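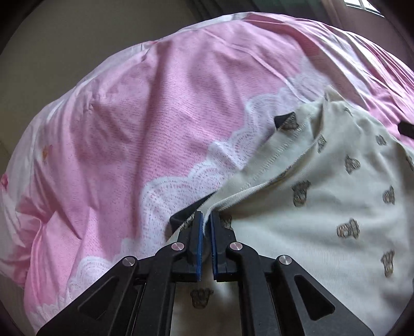
Brarkik Shared Workshop Releases Plans for the Tritow Hand-Held Gripper

Members' build is now open to home makers; introductory evenings begin in August

CUTHAM – Brarkik, the shared workshop on Stoyanova Street, has released the full plans, parts list and assembly notes for Tritow, a hand-held gripper designed and built by its members. The plans may be downloaded without charge from the workshop's website, and printed copies are held at the front desk.

Tritow is a two-finger gripper that a person holds and works by hand. It was designed for picking up cloth, a task that remains difficult for home-built machines. Each finger carries a blue rubber pad on its inner face, and the two fingers are carried on angular black linkage arms that bring them together on either side of a fold or hem. Triangular openings are cut into the arms, and the pivot screws are left exposed so that a builder can reach them with an ordinary screwdriver.

The project grew out of the workshop's automation group, which had set itself the goal of a machine able to sort and fold household laundry. The group decided to settle the design of the fingers first and to leave the arm and the motors for a later stage. Holding the gripper by hand allowed members to try it in their own homes, on their own beds and clothing, at very little cost.

"Cloth was the reason for starting and it is still the hard part," said Stuart Ashworth, who leads the automation group at Brarkik. "A baby's knit top on a soft duvet gives you nothing firm to push against. Our first fingers were bare plastic and they slid straight over the hem. We changed the pads more often than any other part, and the notes explain what we tried."

Members logged 551 trial grasps during the development of the current version. The record includes grasps that failed, and it is supplied with the plans in full. Builders are invited to send in their own results using the same form, so that later changes to the finger shape can be checked against a wider range of fabrics.

The design uses 13 printed parts. Remaining items are standard screws, washers and rubber sheet, all of which can be bought from a general hardware supplier. The workshop gives the cost of materials for one gripper as $37, excluding the use of a printer. Builders who do not own a printer may book time on the machines at Brarkik under the usual member rates, or may order a set of printed parts for collection.

Work on a powered version has begun. The automation group has set aside $3000 from its project fund for motors, a control board and a bench-mounted arm. The finger assembly will be carried over unchanged, and any gripper built from the present plans will be able to supply its fingers and pads to the powered model.

Introductory evenings will be held at the workshop throughout August, starting at 6:30 p.m. Each session covers assembly, pad fitting and adjustment of the pivots. Places are limited by bench space and must be reserved in advance. Participants under 16 must be accompanied by an adult.

About Brarkik

Brarkik is a member-run workshop in Cutham with facilities for woodwork, electronics, sewing and 3D printing. Membership is open to all residents of the town and surrounding area.

Press and booking inquiries should be addressed to the Brarkik front desk, marked "Tritow."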